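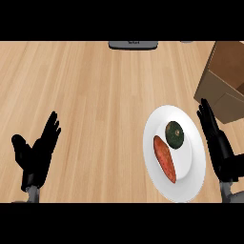 # The Brimdale bench, indoors and out of the rain

Brimdale is the two-handed cell at Stirno that exists only as software. Visitors are usually let down by this. They have been told there is a cell, they have signed in and put on the shoe covers, and then they are taken to a desk and shown a monitor. The shoe covers are for the real workshop next door, and we make everyone wear them anyway.

The page is kept by Ketill Blöndal, who looks after the cell and would like it known that he didn't choose the avocado. It goes with the setup notes, which are longer and have fewer vegetables in them.

## Starting position

Both hands up, fingers up, one each side of the table. We call it "don't shoot" and the setup file calls it `ready_02`. There was a `ready_01`, with the palms flat on the wood, and every run began with the physics trying to push the hands out of a table they were a hair's breadth inside. The hands won, loudly. If you're restoring an old scene and the arms leave the room on the first step, check which pose it's loading.

## The groceries

An avocado and a sweet potato share the plate. The pair came out of the Pai object library and replaced a tin and a cube, which were easy to pick up and taught us very little. Both needed work. The avocado's collision shape was a perfect ball when we got it, so it rolled off the plate at any excuse and kept going. It now has a coarser shape with a few flats on it, and a bit of rolling friction. The sweet potato arrived weighing as much as a car battery. Somebody had typed grams into a box that wanted kilograms, and I've stopped asking who. (It was me. K.B.)

After changing any object, drop it on the plate from a hand's height and leave it alone for 2000 steps. If it's still creeping at the end, the contact settings are wrong and no amount of clever grasping will save you.

## The plate

White, round, and for most of March the worst thing in the building. Its rim was made from so many tiny pieces that a single finger touching it brought the simulator down to walking pace. We rebuilt the contact shape from 17 simple blocks. You can't tell by looking, as the glossy version is still drawn on top, and the blocks underneath would embarrass a potter.

The right hand starts very close to the rim. If you move the plate, move it away from the wrist first and run the overlap check before saving. The check takes a minute and the alternative is an afternoon.

## The box

Cardboard, open at the top, standing past the plate on the right-hand side. Cardboard is a nuisance in the real world and worse in ours. The flaps were hinged when we first built it, and they flapped. They are now fixed, and if a task needs a flap to move there's a separate version called `box_hinged`, which you are welcome to.

Keep the walls thick in the contact model even though they look thin. A fast fingertip will go straight through a thin wall between one step and the next, then get stuck on the far side looking surprised.

## Hands and wrists

Black hands, grey metal from the wrist down. The colours follow the drawings Rellden sent us. The joint limits did too, until we found that the left thumb had been given the right thumb's limits and could bend in a way that made people wince. Mirroring a hand by flipping one number in the file doesn't flip the limits. Do both sides, then open and close each hand slowly and watch the thumbs all the way through.

We run that open-and-close routine every 3000 runs, or whenever the simulator is updated, whichever annoys us sooner. It's the closest thing this cell has to an oil change. Note the finger angles at each end and compare them with the last sheet. A drift of up to 5 degrees has come from nothing more than a changed default in the motor settings.

## The table

Wood grain, pale, very even. It's one texture on one slab. Leave the friction where it is, please. It was tuned against an offcut on the workshop floor, with a spring balance, by a man on his knees, and he isn't keen to do it again.

The black bands at the top and bottom are part of the saved output size. Several people have reported them as a fault. They have each had the same reply, and Ketill now keeps it in a file to paste from.

## Before you shut it down

- Put both arms back in `ready_02`.
- Save the scene under a new name. "final" is taken, and so is "final_final".
- Write the object changes on the sheet by the monitor, in pen.
- Shoe covers go in the bin by the door.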